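Studio and Audience Safety Inspection: Comments Returned with Checklist
Production: Evenings with Zurkik (interview and celebrity talk program)
Inspected by: Geeta Jaiswal, venue safety
Received for the production by: Kobina Quartey, floor manager

1. Audience seating. Satisfactory. Licensed capacity is 190. Row ends clear. Two seat numbers missing in row F; replace before the next taping.

2. Exits and aisles. Action required. The stage-left exit was partly obstructed by a wardrobe rack belonging to the guest's party. Publicists and personal staff are to be told on arrival that racks, cases and gift tables remain in the corridor bay.

3. Lighting grid. Satisfactory. Safety chains fitted to all fixtures. The load sheet supplied by Bredico is current and signed.

4. Interview set. Action required. The riser under the host's desk moves when stepped on at the rear corner. Guests in formal footwear enter from this side. Re-level and tape the edge in white.

5. Cabling. Satisfactory with comment. Ramps are in place across the main aisle. The lead to the autocue should be re-routed behind the riser once item 4 is complete.

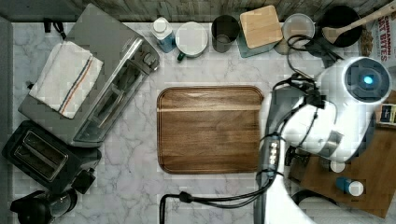 TORONTO, March – Comments on the remaining items were entered after the afternoon walk-through, attended by Mateja Zupan for the production office.

6. Green room and kitchenette. Satisfactory with comment. Appliance test tags to be renewed with the annual round. Catering staff are to switch off heating appliances at the wall when the room is vacated for the taping.

7. Crowd control at stage door. Action required. Autograph seekers gathered on both sides of the driveway for the last taping. Barriers are to be set on the north side only, and one guard is to remain at the kerb until the guest's vehicle has left.

8. Sound levels. Satisfactory. The peak reading at the front row was 97 dB during the musical number. Hearing protection is available to crew on request.

9. First aid. Not sighted. The kit register was locked in the production office. Wondimu Lemma to present it at reinspection.

10. Pyrotechnics and haze. Not applicable to this program.

Items 2, 4 and 7 must be closed before an audience is admitted. Item 9 may be closed by email. Reinspection is set for 6 p.m. and will be conducted by Mulugeta Hailu.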